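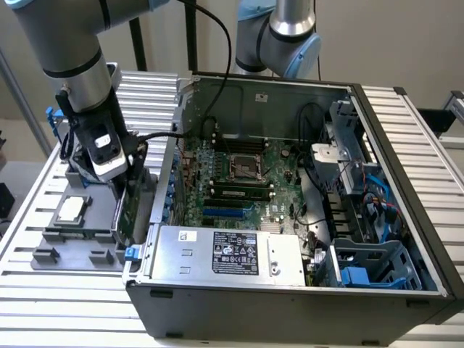

3.2 What people did with the old towers

I should say up front that I like old desktops, and I went into this part of the study hoping other people would too. We had 116 office towers on loan from Odemura, all retired from the same two floors, and I asked each participant to open one up and put it into whatever order made sense to them. I gave them a screwdriver, a tray and very little advice!

Most people laid the tower on its side before doing anything else. Then came a long look. Javiera Acuña and I had both guessed that the power supply would be the first thing out (it's big, it's in the way, it has a label you can read), but the expansion cards usually beat it. They stand up, so you can get your fingers on them, and I think a lot of people just want something they can hold. Memory came next. The processor made people nervous, and several asked me whether they were allowed to touch the socket at all. They were.

Cables were where the sessions slowed down. Our coding sheet had one box for "cable," and by the second day I was writing in the margins: tucked, looped, pulled, gave up. We split the box into 4 codes after that and went back over the earlier notes, a dull week's work in December that I'd happily do again for the detail it gave us.

Colored plastic mattered more than I'd expected. People went for blue latches and handles right away, even the ones who told me they'd never opened a computer, and they were slower with plain metal clips that did much the same job. Figure 3 plots time to first removal for both kinds of part.

Figure 3. Time to first removal, colored and plain fasteners, all sessions.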